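Handout 4: House rules for fridge work

I rewrote these after October lab, so toss your old copy. Basket on the table, fruit on the shelf, hand clear of the rim before any reach. 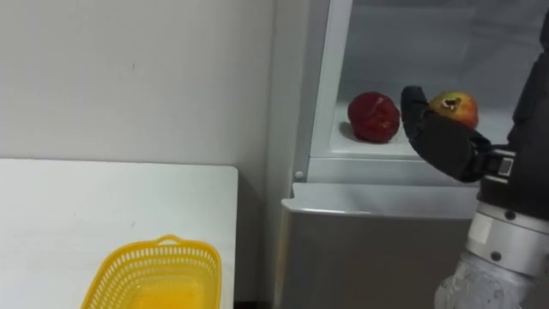

Do I need a spotter for a slow reach? You need one for every reach, slow or fast. Tumelo has the sign-up sheet.

1. Keep cables off the walking path - I check this first.

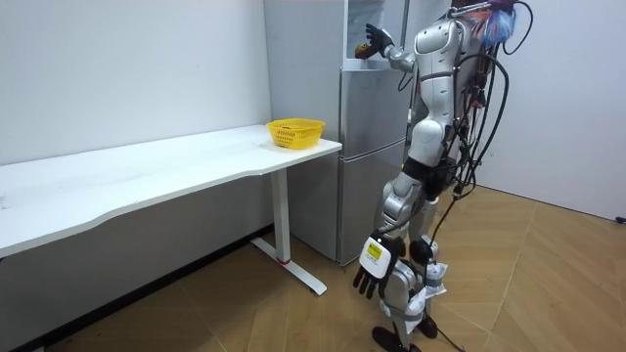 2. Call out "reaching" before the arm goes into the compartment. Loudly, please!

3. One fruit per grasp, and stop if the hand touches the shelf.
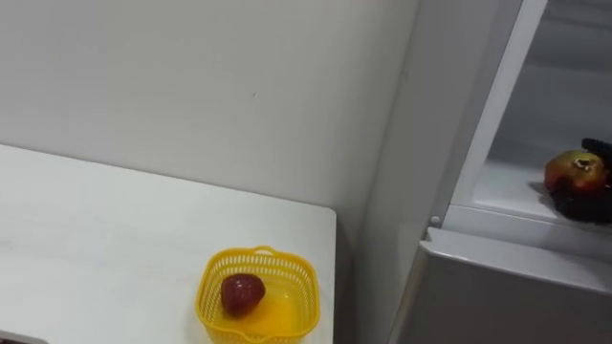 Fig. 3. Apple in hand, strawberry in the basket.

4. Log your stops. Last term we had 12, and 9 were at the door.
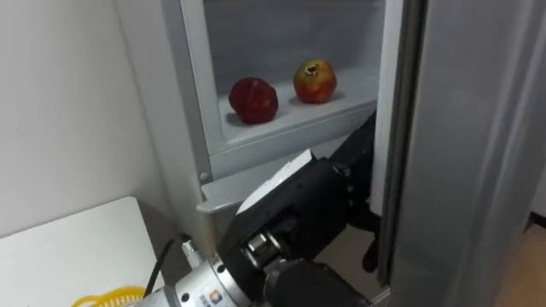
Photos: Bheki Du Plessis / Kultside

So give the door extra room. Logs go to me by Saturday.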